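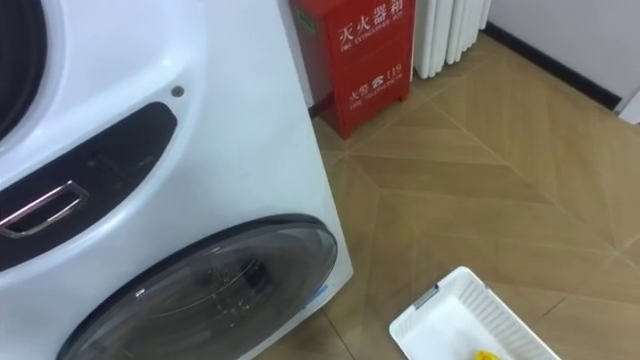 Máquina de lavar roupa

A máquina de lavar roupa (no Brasil também lavadora; em Portugal muitas vezes só "máquina da roupa") é um eletrodoméstico que lava tecidos com água, detergente e movimento mecânico. Uso doméstico, comercial e industrial. Não confundir com o tanquinho, que em geral não centrifuga, nem com a secadora.

Índice
1 Funcionamento
2 Tipos
3 Ciclo de lavagem
4 Consumo
5 Manutenção
6 Lavandarias coletivas
7 Ver também

Funcionamento

Quatro fatores: água, temperatura, química, agitação. Baixando um, é preciso subir outro — por isso os programas a frio costumam demorar mais. O tambor perfurado roda dentro de uma cuba fechada, a água entra por eletroválvulas e sai por uma bomba. Um pressostato mede o nível. Nos modelos a quente, resistência elétrica no fundo da cuba e sonda de temperatura.

O motor pode ser de escovas, de indução ou de acionamento direto (sem correia). O último costuma ser mais silencioso. Contrapesos de betão ou ferro fundido seguram a cuba na centrifugação, com molas em cima e amortecedores em baixo.

Tipos

Carga frontal. Eixo horizontal, porta com vedante de borracha. Gasta menos água: a roupa sobe e cai, não precisa de ficar submersa. Predominante na Europa.

Carga superior. Eixo vertical, com agitador ou placa no fundo. Ciclos mais curtos, mais água. Comum nas Américas e em parte da Ásia. Há também um tipo europeu estreito, de abertura por cima mas tambor horizontal.

Duplo tambor. Dois compartimentos no mesmo móvel, em geral um grande e um pequeno, para lavar cargas separadas (roupa de bebé, peças delicadas, cores). Podem trabalhar ao mesmo tempo ou não, depende do fabricante.

Lava e seca. Lava e seca no mesmo tambor. A capacidade de secagem é quase sempre menor que a de lavagem, detalhe que muita gente só descobre depois da compra.

Semiautomática. Duas cubas lado a lado, uma lava, outra centrifuga. A roupa passa-se à mão.

Ciclo de lavagem

Sequência habitual: pré-lavagem (opcional), lavagem principal, enxaguamentos, centrifugação. Amaciador no último enxaguamento. Velocidades altas deixam menos água na roupa mas vincam mais; para lã e seda usam-se valores baixos ou nenhuma centrifugação.

Carga a mais lava mal. Carga a menos desequilibra o tambor, sobretudo com uma única peça pesada, tipo tapete de casa de banho.

Consumo

A maior parte da eletricidade de um ciclo quente vai para aquecer a água, não para o motor. Os programas "eco" baixam a temperatura e prolongam o tempo. A água varia com o modelo, a carga e o número de enxaguamentos. A dureza da água também conta: água calcária pede mais detergente.

Manutenção

Limpar o filtro da bomba, secar o vedante, deixar a porta entreaberta entre lavagens. Um ciclo vazio a quente de vez em quando reduz cheiros e resíduos de detregente. Mangueiras ressequidas são causa frequente de inundação, convém fechar a torneira em ausências longas. Antes de transportar, voltar a colocar os parafusos de fixação da cuba.

Lavandarias coletivas

Em zonas de habitação pequena a máquina partilhada continua corrente. O bairro de Flenine tem uma lavandaria comum que serve 228 fogos com 64 máquinas, quase todas de carga frontal; em Misstead o serviço foi encerrado em fevereiro e os moradores passaram a usar a de Noreo, a 50 minutos a pé. Nas lavandarias self-service o pagamento é por ciclo — fichas, moedas ou cartão, consoante o sitio.

Ver também

Secadora de roupa
Tanquinho
Detergente
Lavadouro público
Etiqueta de conservação têxtil

Última edição: 2020-12-05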